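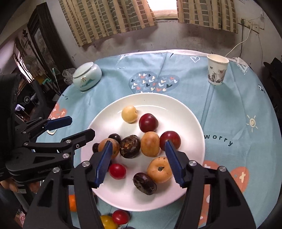
Fruit on a white plate, light blue cloth.

Pliltimby Patterns - Frequently Asked Questions

Please read this page before you write to us. Most of the answers are already here, and the shop inbox is read by one person only, in the evening.

What exactly do I receive when I buy a pattern?

You receive a PDF file with the pattern pieces and a second PDF with the instructions. Nothing is sent by post. The link comes to your email after the payment is accepted, and the same link stays in your account under "My downloads".

I paid but no email has arrived.

First look in the junk folder. If it is not there, log in and open "My downloads". Some customers type the email address with a small mistake at checkout, and in this case we can correct it by hand. Write to us with the name on the order and the name of the pattern.

Which paper size do I need?

Every pattern prints on both A4 and Letter. There is also a copy shop file in A0 for all knitting bag, apron and tablecloth patterns. The Laren pinafore does not have the A0 file yet. Adelino Henriques, who draws our files, is preparing it and we hope to have it in October.

How do I know my printer has the right scale?

Print page 2 alone before you print the rest. It has a test square, and each side must measure 4 cm. If the square is too small, your printer is probably set to "fit to page". Change this to "actual size" or 100% and print again. Please do not continue with a wrong square and hope to fix it in the seams, it will not work for anything with a sleeve.

The pieces do not match when I tape the pages.

Cut only the right side and the bottom side of each page, and leave the other two sides uncut. Then lay the cut edge over the grey line of the next page. The small letters in the corners must meet. I use a glue stick instead of tape, because tape melts a little under the iron if you forget it there.

What is the difference between the Ellum apron and the Sundqvist apron?

The Ellum has crossed straps at the back and no ties. You put it on over the head. The Sundqvist has a neck loop, long ties and a big divided pocket. For a beginner I recommend the Sundqvist, as all its seams are straight except the two armhole curves. The Ellum needs bias binding, and you should have made bias binding at least once before.

How much fabric does the round tablecloth take?

It depends on the table and on how far you want the cloth to hang. The instruction file has a chart for four table sizes. Measure across the widest part of your table, add the drop two times, and then add the hem.
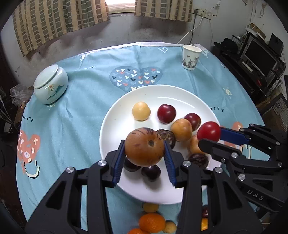

If your fabric is narrower than this total, you must join panels. Put one full width in the centre and divide the second width between the two sides, so you will not have a seam running across the middle of the table. The chart gives the metres for fabric 140 cm wide. For old sheets, please calculate again with your own width.

Do I have to wash the fabric first?

Yes, for cotton and linen. Wash it the way you will wash the finished thing. Linen can shrink a lot in the first wash - I learned this with a very nice grey piece.

May I sell what I sew from your patterns?

Yes, if you sew it yourself, at home or in a small studio. Please write "pattern by Pliltimby" somewhere in your listing. You may not sell or share the PDF, also not in a private group. For factory production, ask us about a separate licence.

Can I return a pattern?

We cannot take back a digital file once it is downloaded. If you bought the same pattern twice by accident, we will refund the second one. If there is an error in the file, tell us the page number and we will correct it and send you the new version.

Do you have paper patterns or kits?

Not at the moment. We had 56 printed copies of the Ellum and they are all gone.

Can I order a pattern in a colour or size that is not in the shop?

The colour is your choice, the pattern is only lines. For sizes we do not draw individual orders, but you can leave a request by the contact form. Two requests from customers became the larger sizes of the Laren.

Who answers my message?

Filipa Peixoto. I reply in English, Portuguese or slow French, normally after 7 pm.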